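April 29, 2020
Bench 2, textiles side

Carried on with the tie-dye cloths and the black pieces. The red and pink one is back out as the spread for the table, mostly for the sake of having something large to work on top of. It has blue and violet patches in it as well, which I had left off the stock sheet. Sheet corrected.

Weighed the red cloth on the Trekport scale before starting: 680 g. Black piece: 97 g. Pádraig Cullinane had the black one down as 252 g in November, but that must have been the two pieces together with the bag. I have put a line through his figure and initialled it. Pádraig, shout if I've got that wrong.

The black fabric goes on top of the red, bunched and not folded. If it is laid flat it slides about and the edges curl under — picked up from the middle it holds a peak quite well.

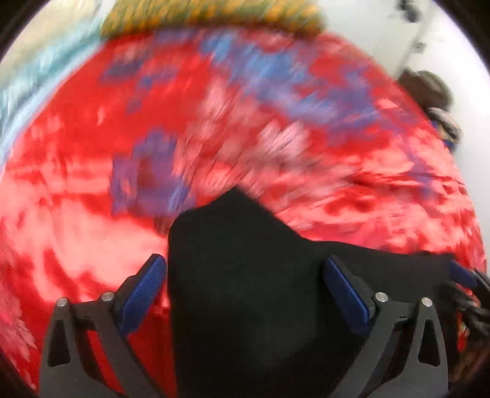

Did 20 lifts and drops this way before lunch. Creases in the black are hard to judge by eye under the ceiling lights, so I went over it with the desk lamp held low from the side and that was better. We should keep the lamp on this bench. The red one creases too but the pattern hides most of it.

Washing: both cloths to go in separately, cold, with the Dresto powder. The Zestura one left a white bloom on dark fabric last time and took two rinses to shift. Dry flat on the rack by the window, no pegs. Red cloth to have its first rinse in the sink with an old white rag, to see if any dye is still coming out.

Still to do:
Label for the black piece (the sewn one has come off)
Ask Noonan about more of the same black, matt, nothing with a sheen
Second shelf in the cloth cupboard is loose at the left — needs a longer screw
Repeat the weighing once both are washed and dry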